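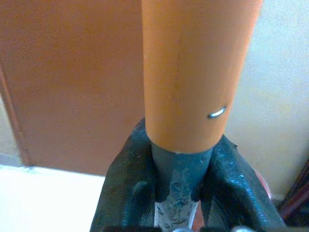

Evening, and I ought to be in bed, but my head is still in the workshop, so I'll write until it quiets down. I got there just after lunch with the arm's laptop in one bag and a flask of soup in the other, meaning to give it an hour, and of course it was dark when I locked up.

The black covering on the fingers is staying, I've decided. It wrinkles horribly wherever it presses on anything, and Saqib says it looks like a pair of old boots, but it's grippy and soft and I'm fond of it now. The bare fingers never liked anything round. I still need to trim the left one, and I want to have a proper look at how the right one closes lower down before I glue anything for good (I have been hasty with glue before, and paid for it).

Most of the afternoon went on grip force. Fouad Khoury has been telling me for weeks to stop guessing and write the numbers down, so I did, in the back of the green notebook, like a schoolboy. I started at 200 on the slider and went up to 300 in small steps, and had a cup of soup somewhere in between. The slider doesn't mean anything in real units, it's only what the software sends to the motor, but at least now I can go back to a setting instead of trying to remember how it felt. The low end let things slip around. The top end made the motor whine in a way I didn't care for. I've settled on a place in the middle for now and will ask Fouad what he thinks.

The worn gray shaft with the orange tube on it turned out to be a good thing to practice on – long enough to show up any lean, and so scuffed already that I don't have to fuss over it. I'm thinking of a narrow strip of tape on the orange part, near that little silver clip, so I can tell when it has turned.

Saqib Sethi came by around four and stayed much longer than he meant to. We talked about the wrist camera, and then about his mother's move to Tovdale, and then about the wrist camera again. He thinks I should slow the closing speed before I touch anything else, and I expect he's right, he usually is about speeds. We got through seven versions of the closing routine between us and I kept two.

Tomorrow: trim the covering, order the longer screws, return Saqib's calipers. And call home before nine, I forgot again.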